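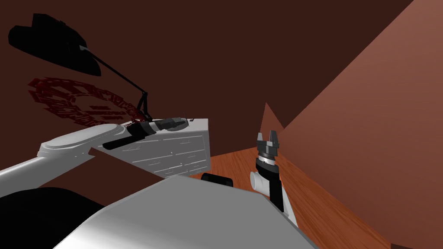
Paint shrinks as it cures, and the amount depends chiefly on how much of the wet film is solvent or water. A coat laid on at twice the correct thickness dries from the outside in, so that the skin is fixed before the material beneath has lost its volume. The result is wrinkling on flat surfaces and sagging on upright ones. White furniture is the hardest test. On a white chest of drawers set against dark brown walls, any run down the front throws a shadow that would pass unnoticed on a mid-tone finish, and the top shows every ridge left by the brush when light reaches it at a low angle.

Laine Mockus has spent 13 years measuring such faults at Drindmont, a small coatings workshop where furniture paint is tested on sample boards before it goes on sale. Her method is plain. Each board is weighed bare, weighed again directly after coating, and then at fixed intervals until the reading stops changing. The curve that results shows when the film has given up its water. It does not show when the film is hard, and the two are often confused on tin labels.

"Touch dry is a statement about the surface," Mockus says. "People load a shelf on the strength of it and the books stick."

Water-based paints form a film when the polymer particles are pressed together as the water leaves. Below a certain temperature the particles stay too stiff to merge, and the coat turns powdery. Mockus keeps her test room at 20 degrees and runs a second set of boards in an unheated store. In April the difference between the sets is small. In winter the cold boards can be marked with a fingernail long after the warm ones have passed. 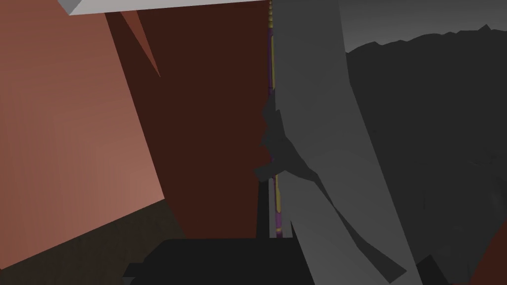 Flat panels in light and medium grey, with a charcoal mass to the right.

Grey paints bring a separate problem. Most are mixed from white, black and a little of a third pigment, and the pigments differ in density. In a thin paint left standing, they part. Skurkeo, a shop range tested at Drindmont last year, now carries an instruction to stir for 2 minutes before use and again halfway down the tin. The Juška range uses a thicker base that holds the pigment up but levels less well, and brush marks remain.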